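# Quem somos

Olá! Eu sou a Yasaman Vahidi e abri a Tarau com a minha sócia, a Shahla Heydari, porque as duas tínhamos a mesma mania: frascos. Frascos brancos, lisos, com boas tampas, para quem faz cremes, sabonetes líquidos ou misturas de ervas em casa e não quer comprar uma palete inteira. Começámos com 60 frascos e uma mesa emprestada. Hoje temos 537 clientes registados (quase 2429 encomendas desde fevereiro!) e a mesa, felizmente, já é nossa. 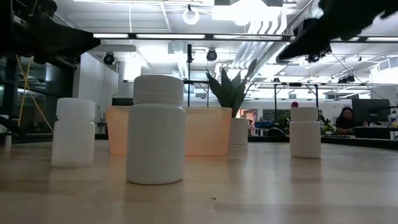

A nossa regra é vender sem rótulo. Cada cliente tem o seu nome, as suas cores, a sua letra torta feita à mão, e nós adoramos receber fotografias do resultado. A Nobuhle Magagula, que trata das encomendas, tem uma parede cheia delas e já me avisou que vai precisar de outra.

## Como arrumamos

Trabalhamos com tabuleiros cor de laranja. Foi uma teimosia da Shahla, que não encontrava nada branco em cima de nada branco, e eu resmunguei durante uma semana antes de lhe dar razão. Juntamos os frascos pequenos, misturamos uma tampa verde-menta com uma lavanda muito clarinha se o pedido assim o diz, e conferimos tudo na mesa antes de embalar.
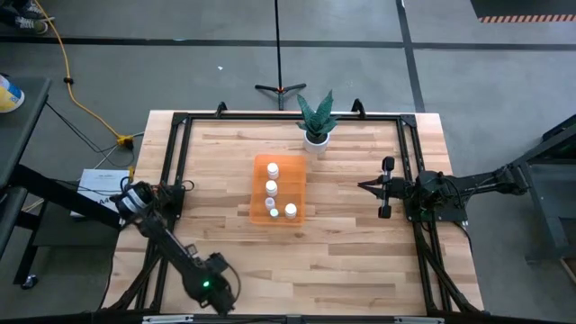 ## A planta

Perguntam-nos sempre por ela, por isso cá vai: é uma espada-de-são-jorge, veio da nossa primeira sala em Ikcombe e vive na mesa de trabalho, no seu vaso branco. Rega-se pouco, muito pouco! O Houshang Mazandarani quis uma vez mudá-la para a janela e foi vencido por 2 votos.

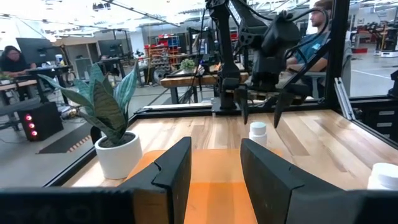
*Frascos brancos e a planta da casa, na mesa de trabalho.*

## Falar connosco

Se procura um tamanho que não vê na loja, escreva-nos na mesma. A linha Proralton (as tampas caneladas) esgota depressa, mas guardamos sempre uns quantos para amostras, e quem responde às mensagens sou eu ou a Shahla, normalmente no próprio dia.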